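Thursday, October. Bench 2, desk tidying

Carrying on from last week's question: can the two-arm cell clear a desk well enough to be left alone over lunch? Short answer so far is no, but the gap has narrowed.

The policy is the one trained on 1,744 episodes, mostly pens, scissors and small flat items. Gaten handled the retraining overnight with 293 extra episodes added, all of them with clutter on bare wood. No change to the arms or the control rate.

Morning results. Pens lying on their own are fine. Pens lying close together are not: the gripper closes between two of them, lifts, and carries on to the drop position with nothing in it. There is no check that anything has been picked up. A person feels an empty hand at once. Finger current should give us the same thing, but the signal is noisy at low grip force and I have not found a threshold I trust.

Flat things remain the worst case. Sticky notes can be pushed to the edge of the work area and sometimes pinched by a corner. Thin packets slide. Ukport had the same trouble with invoices on their packing line and went to suction in the end – quick, but useless for scissors.

Scissors: grasp on the handle loop works if the approach is square to it. Off-square, they rotate in the fingers and the blades swing. Speed limit stays on until that is sorted.

Layout before the 14:00 block, lamp left on the table as an obstacle:

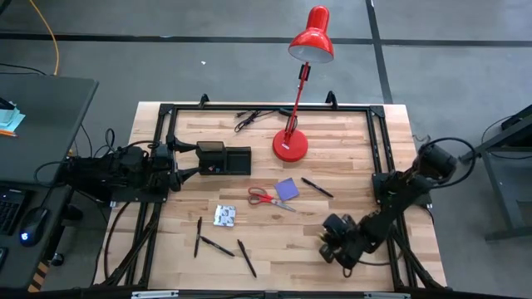 Trajkovski thinks we are measuring the wrong thing, and that a desk with one pen left on it is still a cleared desk to anyone who has to sit there. The useful figure would be how long a person spends putting right what the arms got wrong, and if that is longer than doing the whole job by hand then the chore is not automated, whatever the pick rate says.

Fair. Will log correction time from the next block on, by stopwatch, over 64 trials. Lamp cable to be treated as a no-go zone for now. Harker spare fingers still on order.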